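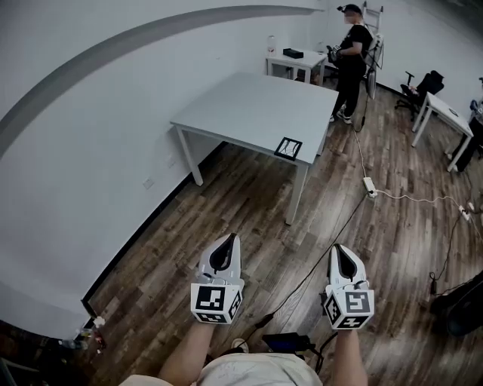 Term deposits and the reinvestment notice

2024-02-12

The maturity notice for my term deposit with Flovirlow arrived last week, and I have taken the occasion to set down some observations on the way these products are rolled over. The matter has received little attention compared with the headline rates themselves, although for a household that keeps part of its savings in fixed terms it can have a larger effect on the interest received over several years.

The deposit in question was opened for a term of 18 months. Under the terms and conditions, the depositor receives written notice before maturity and may then withdraw the funds, nominate a new term or do nothing. Where no instruction is received, the principal and interest are placed in a new deposit of the same length, at the rate the institution applies to that term on the day. A grace period follows, during which the instruction may still be changed without penalty.

The difficulty lies in the rate applied. Flovirlow publishes two schedules. The first contains its standard rates, and the second contains what it calls selected terms, which are adjusted from time to time and carry noticeably higher returns. An automatic rollover is made at the standard rate, even when the neighbouring term on the selected schedule is a month shorter and pays considerably more. The notice I received stated the length of the new term prominently. The rate was to be confirmed on the maturity date, and the existence of the second schedule was mentioned only in a footnote.

I do not suggest that this is improper. The documents are clear when read in full, and an institution is entitled to price its products as it sees fit. It does, however, place the burden on the depositor to act within a narrow window, and that window often falls at an inconvenient time of year. My previous maturity fell in October, when I was travelling, and I accepted the rollover without examining it.

Comparison with other institutions

I hold a second deposit with Sodano, a smaller mutual, and its practice is different. Sodano publishes a single schedule. A depositor who does nothing at maturity has the funds moved to an at-call savings account, where they earn a modest variable rate until an instruction is given. Some depositors will regard this as a disadvantage, as money left there for a long period earns less than it would in a fixed term. In my view the arrangement has the merit of leaving the choice open. A depositor who overlooks the letter can correct the position on any business day, and no notice of withdrawal is needed.

Barros, where I held a deposit until last year, offers a third approach. It allows a standing instruction to be recorded when the account is opened, and this can direct the principal one way and the interest another. I found this useful for meeting regular bills. Its rates were seldom the highest available, and I closed the account for that reason alone.
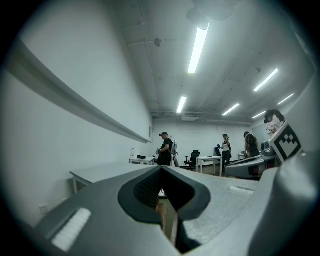 Photo: supplied

Early withdrawal

The conditions governing early withdrawal deserve equal care. Once the grace period has ended, Flovirlow requires 30 days of notice before funds in a fixed term can be released, other than in cases of hardship. An interest adjustment is then made according to the proportion of the term that has elapsed. The adjustment is steepest at the beginning, so a depositor who discovers an unwanted rollover shortly after the grace period closes is in the least favourable position of all.

It is sometimes argued that the loss is small and should simply be accepted in order to move to a better rate. Whether this is correct depends on the difference between the two rates, the time remaining and the adjustment itself. I would recommend that a written quotation be requested before any decision is made. Flovirlow supplied one to me without charge on a previous occasion, and the figure was somewhat higher than I had calculated from the published table - the table refers to interest already credited as well as interest accrued, and I had allowed only for the latter.

Laddering

For several years I have divided my fixed savings into 4 deposits of equal size with staggered maturity dates. The practice is commonly known as laddering. Its purpose is to avoid committing the whole sum at a single rate, and to ensure that a portion becomes available at regular intervals. It also means more notices to attend to, and a saver who adopts the method should expect some additional paperwork at tax time.

I record the maturity dates in a ledger kept with Tirkis, a household accounts program to which I have subscribed for some time. It permits a reminder to be set against each entry. The program does not retrieve rates from the institutions, and those must be entered by hand. The most recent version has moved the reminder settings to a different menu, and I was obliged to consult the help pages in order to find them.

Present intentions

With regard to the deposit now maturing, I have instructed Flovirlow in writing to place the principal in one of its selected terms, and to pay the interest to my everyday account. A shorter term was considered. The difference in return was slight, and I preferred to keep the ladder in its existing order.

The next deposit to mature is the one held with Sodano. I intend to review its schedule when the letter arrives - the mutual has lately altered its minimum balance, and I have yet to establish whether existing depositors are affected.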